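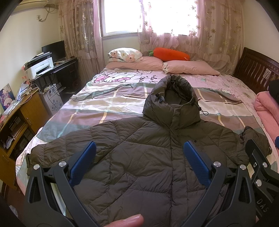 Tirano monthly users' call: minutes

October
By Chanida Wiriya

Print this page | E-mail this page

Hi all, I took the notes again, so blame me for anything I got wrong. We started a couple of minutes after 10 a.m. while I hunted for the right meeting link (sorry, Bautista!).

Last month's minutes. Approved with one fix. I'd written that the log viewer was done, and it was only done on the test server.

Release. Bautista Figueroa walked us through what's left for the next version of Tirano. Rollback now works from the command line as well as the dashboard, and I tried it during the call and it put my old build right back, which made me very happy. There are 2 bugs still open. One is the scheduler skipping a job when the clocks change, the other is the ugly timeout when you push a package over 900 MB. He wants both closed before we tag anything.

Config files. We went round and round on this one. The Anside folks want to keep the old format for another release, and I said fine as long as the warning is loud. Agreed: old format still loads, big yellow warning in the log, gone the release after.

Trindidstead server. It's running 150 build agents now and the queue page crawls. I think it's the page reloading the whole list every time (I looked at the code, it's not pretty). I'm going to try paging it and report back.

Mirzaei plugin. Still no maintainer. We'll leave it in the download list until next call, marked as unsupported.

To do
Bautista: scheduler bug, timeout bug
Me: queue page, warning text, these minutes

We wrapped up at 11:05. Next call is same time next month.

Comments (3)

dpk_builds: Can the yellow warning say which file it's complaining about? We have a lot of them.

Chanida: Good idea, adding it to my list!

marlowe: We use the Mirzaei plugin every day. I could maybe look after it, who do I write to?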